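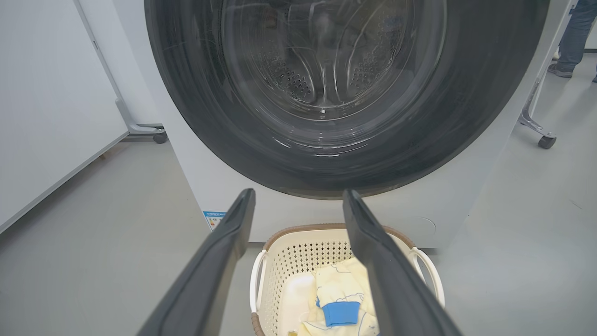
Call for Participants: Household Budgets and Press Coverage of the Economy

The Osei Centre for Media Studies, Gurnberg, invites adults to join a study of how news images of rising prices shape household spending decisions.

Participants will attend two interviews and keep a media diary for three weeks in September. Applicants must be over 35 and live in the Wikport region - renters are particularly encouraged to apply. An honorarium is paid on completion.

Expressions of interest should be addressed to Dr. Sowmya Chacko, quoting file 2455. Enquiries about eligibility or accessibility may be directed to the study coordinator, Raymonde Ross.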